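Stolance Rec League Manager: Setup Guide
Section 4. Building your first season
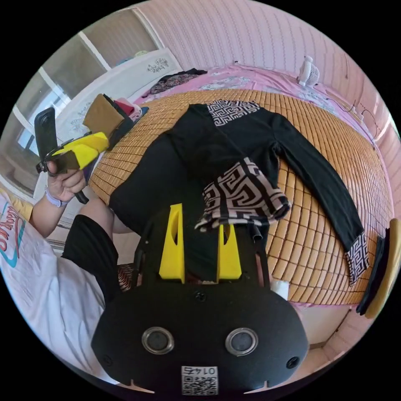

4.1 Before you start

The welcome screen promises a full season in 12 minutes. Set aside an evening. The 12 minutes assumes your team list is clean, your courts are booked and every captain has answered your email, and we have yet to see a league in that condition.

You will need:
- your team list, saved as a CSV file
- court or lane names, spelled the way you want players to see them
- the nights you play and the hours the venue has agreed to in writing

4.2 Import teams

1. Open Season, then Teams, then Import.
2. Choose your CSV file. The limit is 500 rows. Longer files are accepted without complaint and cut off at row 500, so compare the last name on screen with the last name in your file.
3. Match the columns. The Auto-match button is quick and likes to put phone numbers under Jersey Size. Read each line before you press Accept.
4. Press Save Teams. Going back a page without saving clears everything.

Note: Solo sign-ups go into a pool called Free Agents. The Smart Placement option says it will sort them into balanced teams. As far as we can tell it fills the shortest roster first and stops there. Place them by hand if balance matters to you.

4.3 Set up the schedule

5. Open Schedule and pick your league night. The default is Tuesday, whatever you entered in your profile.
6. Set the match length. Bocce and cornhole leagues mostly use 40 minutes. The preset called Quick Play is 33, which leaves no room for a late team or an argument over a measurement.
7. Add your courts. Leave Shared Court off unless two leagues really do split one surface.
8. Press Generate, then look over the first and last weeks. Byes tend to pile up in the last one.

Caution: Pressing Generate a second time replaces the whole schedule, including matches you moved by hand. There is no undo. Export a copy first.

4.4 Connect a venue calendar

Stolance can read calendars from Brurnau and Roussel. The link is described as live. It refreshes overnight, so a court the bar gives away at noon will still look free to you at five. Call the venue on game day.

Zinildale calendars are listed as "coming soon" and were listed that way in the last edition of this guide. Enter those bookings manually under Venue, Blocked Times.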